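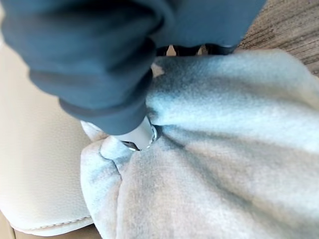
The budget for the arm went in on Saturday, and it came to $3748 before spare parts. I had hoped to stay under that, but fabric work is harder on equipment than I planned for.

The arm itself is the big item. After that comes the gripper, which Rocío Zúñiga got us from Clusby for $1020. The padded covers are $213 for a set. I put down two sets. Vilgot wanted three, and he may be right.

Blankets are the cheap part. Fleece throws, 40 of them, bought in one order so the pile and weight match. I left out furniture completely, as we already have cream seating and carpet to work on.

What I still don't have is a price for replacement tips. Myklebust quotes by the box and won't sell singles. Margit Backlund has asked them twice. If there is no answer by April I'll put in a full box and move the second set of covers to next year.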